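Folding towels

Towel folding -- the usual way of getting a dried towel down to a flat bundle for a shelf, rail or cupboard. Done in most homes, generally on a bed, a table or the top of a chest of drawers.
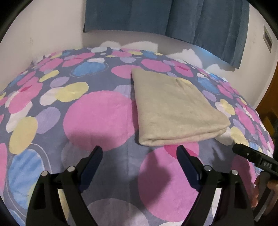 Folding is the last stage of the wash, after drying and before putting away. Bath towels are the main job. Hand towels and flannels follow the same pattern with fewer folds. Tea towels usually counted separately, being thin and often ironed.

Surface

A made bed is the common choice. It is wide, at a comfortable height for most adults, and the duvet grips the cloth a little so the corners stay put. Drawback: a soft duvet is never quite flat, and a big towel takes up the dips. Tables give a sharper crease. Floors are used for beach towels.

Methods

Half and half. Short ends together, then again, then once across. Quick, bulky, suits deep shelves.

Thirds. Long sides brought in over each other to make a strip, strip then folded in three. Gives one rounded edge with no loose ends at the front, so it is favoured for open shelves. Known in the Iscombe area as the "shop fold".

Roll. Folded once lengthways and rolled from a short end. Takes up less room in a bag, tends to come undone in a cupboard.

The Cimville household manual gives only the first two, and calls the roll "a habit of bathers".

Cloth

Terry towelling has loops on one or both faces. The loops hold air and make a folded towel springy, which is why a tall pile leans. Heavier cloth needs fewer folds. A towel 760 mm wide folds in thirds to a strip just over 253 mm, narrow enough for most airing cupboards. Woven borders do not stretch at the same rate as the rest and may pucker after washing, so the ends wont always meet. Usual practice is to line up the sides and let the border sit where it likes.

Storage

Rounded edge to the front, open edges to the back. Newly washed towels go to the bottom of the pile so that all get used in turn. The Tawfik guest house at Porholm put this in its house rules, rule 13, and the wording was copied by other lodgings along the same road.

Towels folded damp smell musty within a day or so. Seperate shelves for bath and kitchen linen are normal in larger homes.

See also: Airing cupboard; Flannel; Bed linen; Ironing

Last edited Feb 4, 2026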